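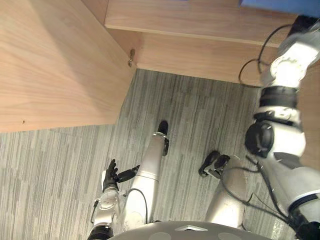
Pale wood panel and shelf.

Reltia moves Monday start times under new schedule policy

Print this story | E-mail this story

Filed under: Workplace > Scheduling and Hours

KUMBERG – Reltia will change the way its office staff begin the work week, replacing the fixed Monday morning start with a window that opens at 7 a.m. and closes at 10 a.m. The policy takes effect in October and covers 600 employees at the company's Kumberg and Olport offices.

Under the current rules, all office staff are expected at their desks or logged in by 8 a.m. every weekday. The new rules leave Tuesday through Friday alone. On Monday, an employee may start at any time in the window and must work a full scheduled shift from that point. Paid hours for the week do not change.

The company also set a block on internal meetings. No meeting with more than two attendees may be placed on the calendar before 11 a.m. on Monday. Calls with customers are exempt, as are safety briefings and anything tied to a service outage. Recurring meetings already booked in that period will be moved by the organizer, or removed by the calendar system if the organizer takes no action by the end of September.

Start times will be recorded in Mittal, the scheduling system both offices already use for shift swaps and leave requests. Employees enter a planned Monday start by 3 p.m. on the Friday before. A start can be changed after that, but the change goes to the supervisor as a notice and shows on the team calendar. If no time is entered, Mittal applies the old 8 a.m. start by default.

Supervisors keep the right to set coverage requirements. A team that answers phones from 8 a.m. must still have the phones staffed at 8 a.m., and the policy leaves it to each team to decide how the early slots are assigned. Rotation is listed as the preferred method. Seniority may be used only where a team has agreed to it in writing.

The change follows a trial in the Olport billing department that ran for 3 months in the spring. According to a summary sent to staff, late arrivals logged on Monday fell during the trial, while the number of invoices processed by the end of the day held steady. The summary noted a drawback – work that depended on a handoff between teams moved more slowly in the early part of the morning, when one side had started and the other had not.

To deal with that, the final policy adds a handoff note. Teams that pass work to one another must post open items to a shared list before leaving on Friday, so that whoever starts first on Monday can pick them up without waiting. The note has a fixed format: item, status, next step and contact. The billing trial had no such requirement.
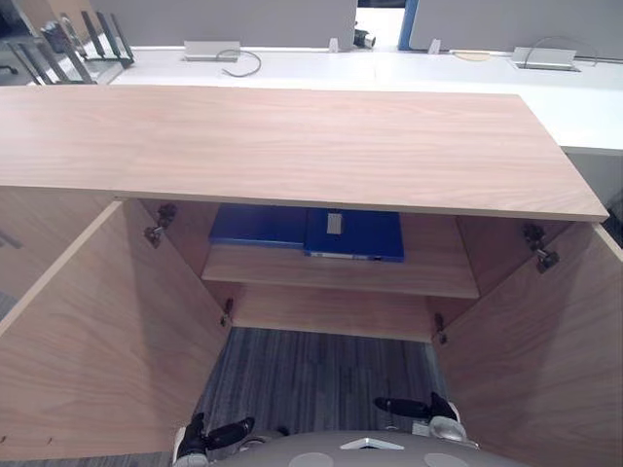

Can an employee use the Monday window and also take a half day?
The two can be combined, but the half day is counted from the start time entered in Mittal. An employee who enters 10 a.m. and takes the first half of the shift as leave is due in at 2 p.m.

Overtime rules are unchanged. Hours worked past the normal closing time as a result of a late Monday start are treated as regular hours, provided the daily total does not go over the scheduled shift. Building access at Kumberg will be extended by one hour on Monday evening. Olport already stays open late enough to cover a 10 a.m. start.

Part-time staff whose schedules include Monday are covered. Warehouse and delivery staff are not, and neither are temporary workers placed through an agency, whose hours are set by separate contracts.

Reltia will review the policy after 2 quarters. The review will look at late arrivals, phone wait times and the number of changes made after the Friday deadline. Staff will get a written survey in the same period. Any change to the window itself – opening time, closing time or the meeting block – requires one month's notice.

Print this story | E-mail this story

Related items
Olport transit adds early bus on office park route
Shift swap requests in Mittal: what the status codes mean
Kumberg employers report fewer Friday meetings
How to write a handoff note
Reltia updates leave rules for part-time staff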